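4 February 2024

Skin bad again this week. The dry patch by the left side of my nose has spread to the corner of my mouth and it stings when I brush my teeth. I put it down to the heating, which has been on since September, and to the wind on the walk to the station.

I started the Trosudard cream on Monday, a thin layer at night and nothing else on top. The first two nights it burned a little for a few minutes and then settled. By the third night there was no burning. The redness is the same in the mornings but the flaking has gone down, so I will carry on until the tube is finished. It was 12 pounds at the chemist in Darkstead, and cheaper online if you buy two, but I didn't want two of something I might react to.

I have stopped the face wash altogether. Lukewarm water in the morning, and the plain cleanser in the evening if I have had sun cream on. My forehead was greasy for the first few days and is now much as it was before. The chin is the only place with spots, three small ones, and I have left them alone.

The Jiten oil is going in the bin. I gave it a month and every time I used it I woke up with bumps along the jaw. I kept thinking it was something I had eaten. I left it off for a fortnight and they cleared, tried it again last weekend and they were back in two days. It smells nice and I may use up the last of it on my heels.

Hands are cracked across the knuckles. Cotton gloves at night, with the thick ointment underneath. I can't sleep in them for more than a few hours and usually find one on the floor.

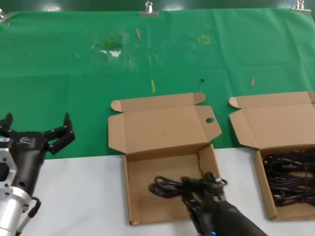
A reply had come by this morning to what I wrote last week about the winter I spent in Riihimäki, from a reader who said the cold there never bothered her skin half as much as the dry air indoors, and that a bowl of water near the radiator did more for her than any cream. She also said to put the cream on while the face is still damp. I had been towelling off and waiting. I did it her way tonight and it went on more easily, and I used less.

Bowl is on the bedroom windowsill, above the radiator. Clean pillowcase on. Need to buy more cotton gloves and a lip balm without menthol.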